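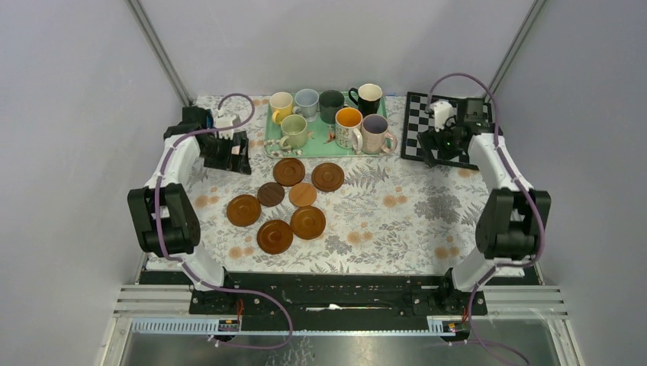

Figure 2. Coaster task on the Maltard rig: mugs on the green tray, coasters on the tablecloth.

3.2 Collecting the demonstrations

I'll go through how we gathered the data in more detail than papers usually do, mostly for the people who have written to me asking why their own mug placements come out so wobbly. The task is easy to say out loud: take the mugs off the tray and put each one on a coaster, with the two arms sharing the work however the operator likes. We call the full set Distik, and it holds 2000 episodes, every one of them driven by a person (no scripted motion anywhere, though we did try it early on and the mugs paid for it!).

Nusrat Niazi and I did the first batch ourselves in February, and looking back I'd call most of that batch practice. We were both far too careful. We'd stop above a mug, think, come down a little, think again, and the policy trained on those episodes learned to stop and think too, except that it never finished thinking. A pause looks the same to the network no matter what comes next, so it would hang over a rim until the time limit ran out. We threw those episodes away and started over with one rule for operators: if you need to think, do it before you press record.

After that we brought in more hands. In total 16 people drove the arms, some with years on this kind of setup and some who had never touched one. Each newcomer got a practice session that we didn't save, and then recorded in blocks with a break between them. I was worried that mixing styles would confuse things, and it did a bit. One group liked to grab mugs by the rim, another went for the body, and a couple of stubborn folks (me included) kept going for the handle. We kept all of it, but we wrote the grasp type into the label so that we could split the set later. Section 5 has those splits.

Resetting the table took more effort than driving. Between episodes somebody has to shuffle the mugs, turn the handles and move the coasters, and people are terrible at being random. Asger Hallgrímsson noticed that we nearly always turned the handles to a side we could reach easily, so he wrote Bulent, a little script that tells the resetter where things go.

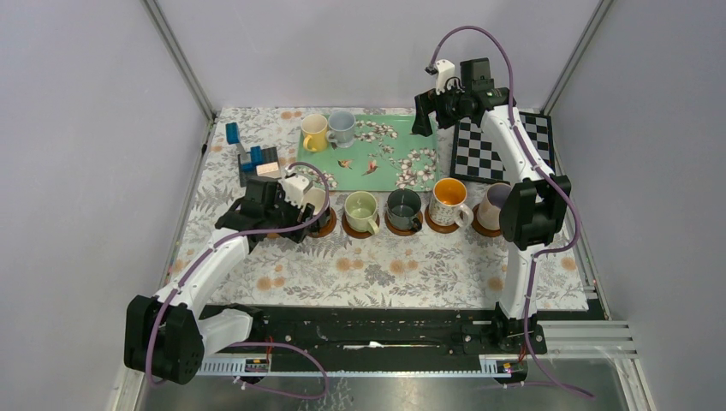

Bulent also picks between 2 coaster layouts. In the scattered one, the coasters can land anywhere the arms can reach. In the row layout they sit in a straight line in front of the tray, and here we ran into a problem I should have seen coming. With the coasters lined up, operators worked through them in order, end to end, without ever being told to. The policy picked up that habit and got lost whenever a coaster in the middle was already taken. Our fix was to start a share of the row episodes with mugs already placed, so that the operator had to look for the open spots. It's a cheap change and I'd make it on day one if I did this again.

We left the clutter in on purpose. The chessboard, the building blocks and that busy floral tablecloth have nothing to do with mugs, and they move or disappear from one block of episodes to the next. Nusrat wanted a plain gray cloth, and we argued over it for longer than I'd like to admit. The printed flowers make the coasters harder to find, but our test kitchens don't have plain gray tables, so the flowers stayed.

Every episode was then checked in Pärn, our review tool, by someone other than the operator. The reviewer marks the start and end of each placement and flags a mug that tipped, slid or ended up partly off its coaster. A tipped mug that the operator picked back up counts as good data, and I'd ask anyone reusing the set to leave those episodes in. We cut an episode only when the recording itself was broken or the operator gave up. Reviewers disagreed most over what "on the coaster" means, so we settled on the whole base of the mug resting on the disc and went back over the older labels with that in hand. The labels were frozen in September 2021, and all results in Section 4 use that version, averaged over 5 training seeds.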